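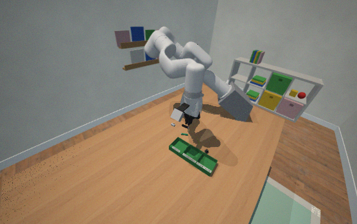 Talks > Spring meetup > Speaker notes

1. Open with the away end

Ask who was at Zokano on Saturday. Wait for hands! Attendance was 2,316, and we sounded like double that. Gritel lost 4-0 there last March, so a draw felt huge.
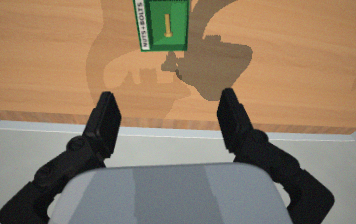 2. The back four

Slow down, this is the good part. They held their line for almost 100 minutes with stoppage time (what a shift!). Mention the tackle in minute 40, then the Skesa game next.

Finish with questions, and let the kids go first.

Contact | © Gritel Supporters | Back to top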